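Prindow Reading Rooms – Progress Report to the Nutero Fund
Period: April to September

1. Lending
The grant covers 6 village reading rooms. In this period 935 books were lent, against our target of 1,000. The difference comes mostly from Su, where the room stayed closed during the roof repair. In Huroler the lending was higher than we expected, mainly children's books and cooking.

2. Opening hours
All rooms are now open in the afternoon, and three of them also in the evening until 8 p.m. Evening visitors are mostly parents who come after work. We asked the municipality to share the cost of heating for the winter. The answer is still open.

3. Spending
Books and transport are within the budget. Printing of the reader cards was more expensive than planned, and we moved a small amount from the training line to cover it, as agreed with your office in June.

4. Furniture
The old metal racks in Su are rusty and will be replaced. We prefer simple open units with two levels, so that small children can reach the lower one without help. We received offers from two workshops and will decide before the end of the year.
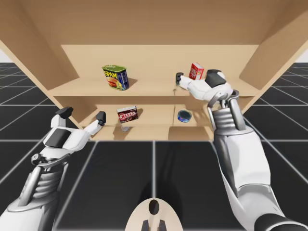

Shelving unit with two levels, light wood finish (computer rendering).

5. Next steps
– Reopen the room in Su with the normal hours
– Order large-print books, up to 3 boxes for each room
– Send the corrected list of reader cards, which was missing from our last report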